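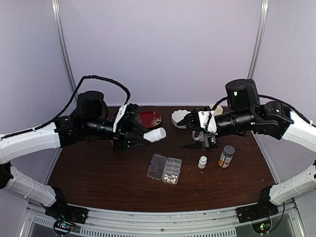

Drosar household crockery and container word list

Version of 2025-12-09. Maintained by Celina Zieliński and Leszek Zawadzka.

What is in it

A plain word list of names for kitchen and table items as used in Australian homes, with 793 entries. Each entry has a headword, a plural, regional variants and a short gloss. There are 263 entries with at least one variant, mostly for drink containers, lunch boxes and baking gear.

Files

words.csv – the main list, UTF-8, comma separated
variants.csv – one row per variant, keyed to the headword
notes.txt – spelling decisions and open queries

How it was collected

Ngozi Akande ran the interviews, about 20 of them, in English. Colour words were left out of the headwords, so a red saucer is filed under saucer.
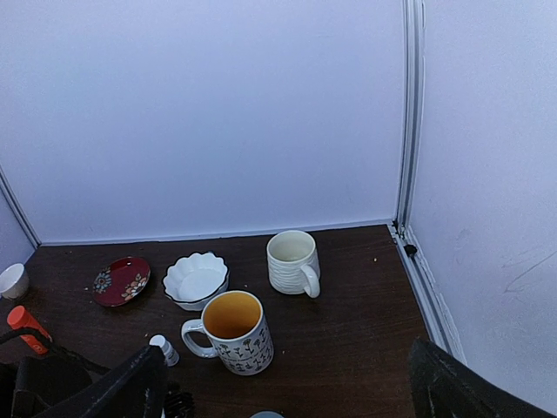 Floral saucer and scalloped bowl. Headwords: saucer, bowl.

Spelling

Australian spelling is used throughout (colour, mould, litre). Brand names used as common nouns are kept in lower case and flagged B in column 9.

Known problems

Glosses for cake tins are uneven. "Dish" and "bowl" overlap and we have not tried to separate them. Several plurals for borrowed words still need checking – Lena Kozłowski has the list.

Changes

The January release will merge variants.csv into the main file. Scripts that read the old layout will need updating.

Corrections go to Loretta Strickland, with the headword in the subject line.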